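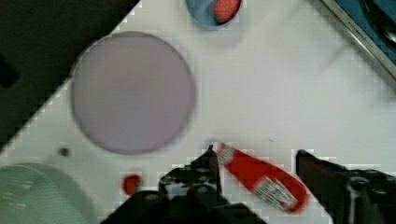

Clearing the white table, finally

Sun 17 November

So I promised myself that the white table would be back to being a table by the end of the weekend, and it's Sunday, and I'm writing this with a cup of tea on it, so I'm calling that a win!

For anyone new: we moved into the Woswood apartment in June and the table became the place where kitchen stuff goes to wait. Things come out of a box, they land on the table, and then somebody needs dinner and the whole lot gets shoved to one end. Huiling Lei came over last week, looked at it for a while and asked where we eat. (Standing up, Huiling. We eat standing up.)

My method, if you can call it that, was to take one thing at a time and not put it down until I knew where it lived. The big pale lavender plate thing was first because it takes up so much room. I keep calling it gray and Su-chen Kuo keeps calling it purple, and we're both sort of right. It doesn't fit in the cupboard over the sink, I tried it at every angle, so now it's on the open shelf and I kind of love it there.

The little light blue bowl was easy, it went with the other breakfast stuff. The mint green one took longer. I have a soft spot for that color and I wanted it somewhere I'd see it, so it's holding garlic next to the stove for now.

Then the ketchup-looking red bottle, which rolls. Put it on its side and it will find the edge of any table you own. I cleared a spot in the fridge door for it and threw out a jar of mustard that had come with us from the old place on Liao Street and had no business making the trip.

The drawers were the real job, though. I bought dividers at Flakach, a pack of 5, and used three before I ran out of patience. They're fine. A bit flimsy at the corners, but they slide, and the whisk has stopped jamming the drawer shut. I also found 75 cents and the tiny screwdriver I'd accused Su-chen of losing. I have apologized (mostly).

Still to do: the pans. They're stacked in a way that makes a terrible noise whenever you want the bottom one, and I always want the bottom one. Su-chen thinks we should hang them up. I think the wall is too crumbly. We're going to look at racks next weekend, and if you have one you like, please tell me in the comments!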